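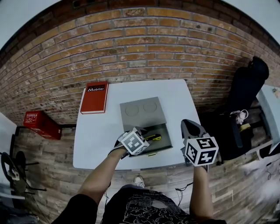

white table, brick wall behind

orach_70
Anyone sealed old interior brick? Mine sheds dust on everything, table's white so it shows. Guy at the store says up to 200 for sealer.

Bakstead
Dont seal it. Brick has to breathe. Vacuum, soft brush, done.

sindon756
Disagree — did mine in November, matte water based, two coats. No dust.

Bakstead
give it 6 years, it'll flake

orach_70
ok but is the matte one shiny at all? hate shiny

sindon756
Nope. Try a low corner first tho. Let it dry overnite

orach_70
Trying a corner Tuesday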